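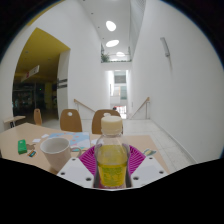

Clear bottle with a screw cap, yellow liquid inside, held in a gripper at the craft room table.

Craft Room Table: Frequently Asked Questions

Can I bring a drink to the table?
Yes, if it has a cap that screws shut. Put the cap back on between sips. Mugs are fine for water, but please keep them away from printed sheets and cards.

What is the ribbed mat for?
Drinks go on it. The ridges keep the bottom of a bottle off the wood. Each table at Baloyi has one, and extras are in the cabinet by the sink.

Can I wash the mat?
Rinse it in warm water and let it air dry. Do not put it in the dishwasher. We lost 3 that way in October.

I left a half-full bottle behind. Do you keep it?
We keep closed bottles until the end of the day, then empty and recycle them. Mugs are washed and go back on the shelf.

What about paper scraps?
Small pieces go in the paper bin. Cards and cut-out shapes that look finished go in the tray marked Found, where they stay for four weeks.

Something spilled. What do I do?
Lift the paper first, then wipe the wood with a dry cloth. Tell Salim Kariuki at the front desk if it leaves a mark.

How do I book a table?
Call the Bralville desk at extension 41 and ask for Hamisi Mosoti.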